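Learning the Names of Things

I've fallen completely down the hole of labels this winter. Seed drawers, spice jars, the fuse box, the backs of picture frames, all of it. It started in March of last year when my aunt Yevdokiia Holovko handed me the keys to her house in Maksymiv and said I could find anything I needed, because everything was written down. She wasn't kidding! Every shelf in that pantry had a letter, every jar on the shelf had a number, and on a nail by the door hung a school notebook that told you what each one was. C14 was sour cherry. D2 was something she called winter mix, which I still dream about.

I stayed ten days and came home wanting to live like that. My kitchen at the time had 131 jars and tins in it (I know because I wrote them all in a notebook of my own, very pleased with myself), and I could have told you what was in maybe half.
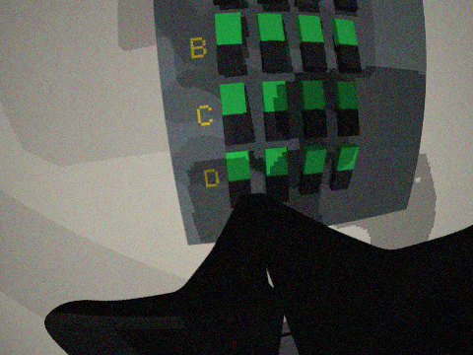 Letters for rows are such a good idea, and so old. Library shelves do it, theaters do it, my grandmother's egg cartons did it. The trick, I think, is that a letter doesn't try to tell you anything about what's behind it, so you never have to change it. Look at the yellow B, C and D running down that gray panel, with four green and black switches to each row. You could say "C, third one along" over the phone to a person who had never seen it and they'd get there. My aunt's pantry works the same way. When the plums run out, the plum shelf doesn't become a lie, it's just shelf B with beans on it now, and you cross out one line in the notebook.

Before that I'd been doing what most people do, writing PASTA on a jar and then putting lentils in it.

My friend Uchenna Ekwueme is on the other side of this argument and we've had it many times, usually over dinner. He says codes are for warehouses and a kitchen should have words in it. He labels in full sentences. There's a tin at his place that reads "the good paprika, ask first," and I have to admit it's a perfect label. I have asked first every time.

So I've ended up with a bit of both. Letters on the shelves, numbers on the lids, and then for a few special things a proper sentence in ink. The labels themselves are plain cotton-paper ones from Trutis, the little stationery shop by the bus station, and they come 100 to a box. I'm well into my second box. They take pencil beautifully, and pencil is what you want, whatever the pen people tell you. Solomiia Semeniuk at the counter talked me out of the glossy ones and I'm so grateful to her. The glossy ones curl in steam. 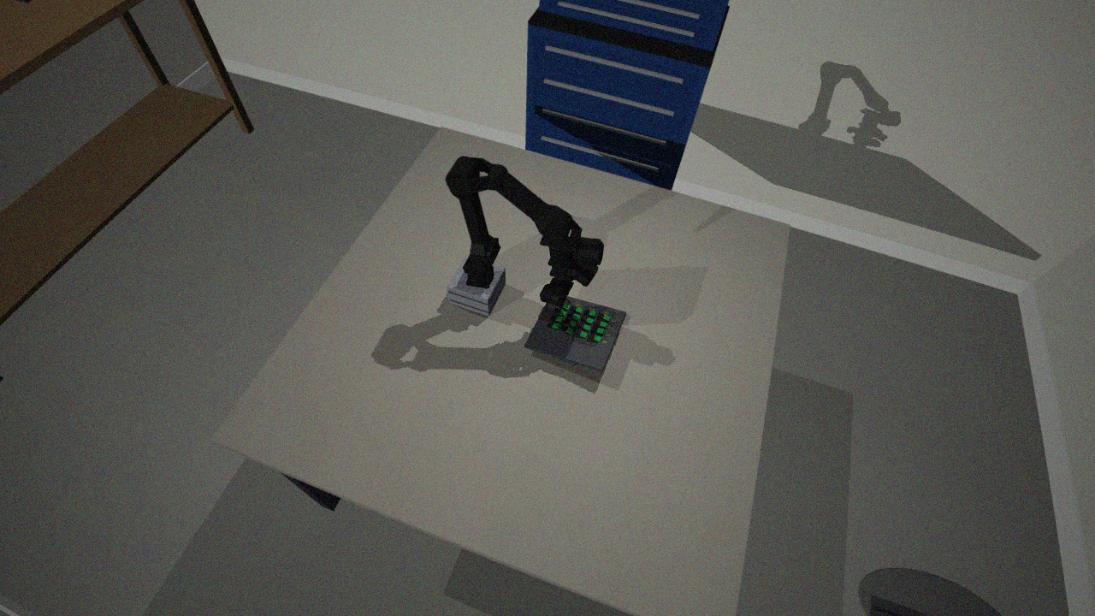

The black arm on its gray block, reaching over to the keypad.

The part I didn't expect to love is the notebook. I thought it would be a chore, and now I read it for fun. There's a whole year of cooking in there, the crossed-out beans, the three attempts at pickled pears, a note that just says "never again" next to F6. I've gone back and tried to work out what F6 was and I can't. It was probably the turnips.

Next up is the button tin, and after that the shed, where Yaroslav next door has offered to help if I promise not to put a letter on his ladder. I've been storing it for him for two summers. It's going under G.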